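Do placemats do anything?

I have never been convinced by placemats. We grew up without them. You put the plate on the table, you ate, somebody wiped the table. At some point in the last few years I became a person who owns them, mostly through presents, and I still can't say what problem they're meant to be solving.

What set me off was an article in one of those free homes magazines they leave by the till at the garden centre in Matcombe. Four pages on "dressing the everyday table". The argument, as far as I could find one, was that a bare plate on a bare table makes you eat faster and enjoy it less, and a cloth mat underneath slows you down. No evidence offered. It did say that people have been laying a proper place since 1776, which is a strange year to pick, and I'd love to know what they think was going on in 1775.

Anyway, I was annoyed enough to try it. My rule was one mat, one plate, every meal for the whole of December, and no cheating with a tray on the sofa.

The first thing I noticed is that a striped mat is bossier than a plain one. Mine has a blue band along each long edge with a mustardy tan between them, so the moment the plate sits a bit too near one band you can see it. On a plain table a plate is just where you put it down. I found myself nudging mine back to the middle before I'd picked up my fork, and I resent that.

The second thing is colour. I'd assumed a grey plate would look dismal on tan. It doesn't, I'll give the magazine that much. The plate has a paler flowery pattern on it, sort of mottled, and on a white table you hardly notice it. With the tan behind, you do. Whether that makes a baked potato taste any better is another matter. 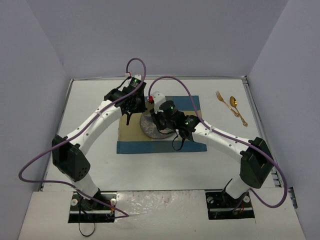 What about crumbs?

The practical case for mats is always that they save the table. I can see it if you've got your grandmother's polished oak. On a white top that wipes clean with a damp cloth, I'd say a fabric mat makes things worse. Crumbs that would have gone in one sweep get into the weave, so now you're shaking a mat out of the back door in the rain. Gravy is a trip through the washing machine, and then there's the ironing, if you're the sort who irons mats. I did it once. Mine goes up at the corners if it's dried on a radiator, and a mat with curly corners looks far scruffier than no mat at all.

As for heat, I wouldn't trust a single layer of cloth under a hot dish, whatever the packet says. Use a trivet.

Fasil Birhane, who used to share a kitchen with me in Hokthorpe and has strong views on most household matters, thinks I've got this backwards. He says the mat was never there to protect anything, it's there to stop the post, the keys and the laptop creeping over the bit where you eat. I had to go and look at my table after he said that. He has a point. For most of the month there was a mat-sized patch with no envelopes on it, and I can't remember the last time that happened.

Would I buy more?

No. I went as far as looking. There's a shop in Baird with a set of 3 linen ones for £125, and I read the label twice in case I'd missed a dinner service. Three is a silly number for a set in any case. Who is it for?

The one I've got can stay out. I've stopped fussing over where the plate goes (mostly), and I've given up ironing it. I'm back to the tray on the sofa a couple of nights a week and haven't noticed myself eating any faster.

If anyone has a way of getting turmeric out of a tan stripe, please put it in the comments. Soaking it overnight in cold water is what everybody suggests and I'm not holding my breath.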